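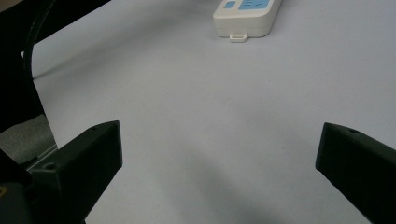 4. Placing the power strip on the table

4.1 Before you begin

Read this section fully before you connect the Grorkow table power strip to the wall outlet. It applies to all tables of the Prirnorholm series and to most other tables with a flat top. For mounting under the table edge, please see section 6.

You will need:
– the power strip
– a dry cotton cloth
– a flat board as a base (optional, see 4.3)
– a measuring tape

Note: The part number of the board is 294. It is sold separately. Any rigid, flat board of suitable size may be used in place of it.

4.2 Preparing the table surface

1. Remove all objects from the table, also those which stand near the back edge.

2. Wipe the surface with the dry cloth. If a wet cloth was used before, wait until the table is completely dry.

3. Pass your hand over the surface and feel for crumbs, sand or remains of glue. Small hard pieces under the power strip can make it rock when a plug is pushed in.

4. Look at the floor behind the table. Cables which lie there should be sorted before the next step, or it will be difficult later to find which one belongs to the power strip.

Caution: Do not use alcohol or solvent on the white and light blue plastic parts. The plastic may become dull and the blue color may fade.

4.3 Laying down the board

The board protects the table from scratches and gives a clean, light base where small parts are easy to find again. If your table has a hard surface and you do not mind small marks, you can go directly to 4.4.

1. Put the board on the table with the smooth side up.

2. Move it until it lies fully on the table. No corner should stand out over the edge.

3. Press lightly on all the corners, one after the other. If the board moves, turn it over and try again.

Note: Do not fix the board with nails or screws. For a permanent place, 2 strips of double-sided tape on the lower side are sufficient.

4.4 Positioning the power strip

1. Make sure that the power strip is not connected to the wall outlet.

2. Hold the power strip with both hands and lay it on the board with the three sockets facing up.

3. Keep a distance of 30 cm to any heater, lamp or cup of drink.

4. Turn the power strip until you can reach every socket without stretching over another plug. It does not need to be parallel to the table edge. Many users find a position at an angle more comfortable, especially when large plugs are used.

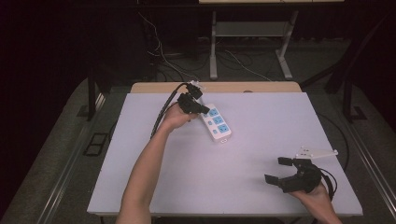

Fig. 7: Power strip in angled position on a white board, sockets facing up.

5. Lead the supply cable to the back of the table in a wide curve. Do not bend it sharply where it leaves the housing.

6. Push a plug with one hand while the other hand holds the housing. The strip should stay in its place. If it slides, see 4.6.

Caution: Keep the sockets and all openings of the housing free. Never put pins, paper clips or other metal parts into them.

4.5 Connecting your devices

1. Switch off every device before you plug it in.

2. Begin with the device you will unplug least often – for many people it is the desk lamp – and put it in the socket nearest to the back of the table.

3. Leave the front socket free for chargers and other things you change during the day.

4. Add the power of all devices together. The total must not be more than 1000 W.

5. Only now connect the power strip to the wall outlet.

Caution: Do not connect a second power strip to this one. Do not use it for heaters, kettles or hair dryers.

4.6 If the power strip slides or rocks

Disconnect it from the wall outlet first and remove all plugs. Then check the following points.

The strip slides: Clean the lower side and the board with a dry cloth. Dust is the most frequent cause. If the board is the part which moves, use the tape as described in 4.3.

The strip rocks: Lift it and look for small pieces under it. Check also that the supply cable does not run below the housing.

A plug does not go in fully: Do not use force. Turn the strip a little so you can push straight from above, and try again. If it still does not go in, the plug type is not suitable.

Continue with section 5, Arranging the cables behind the table.

Text revised Apr 4, 2023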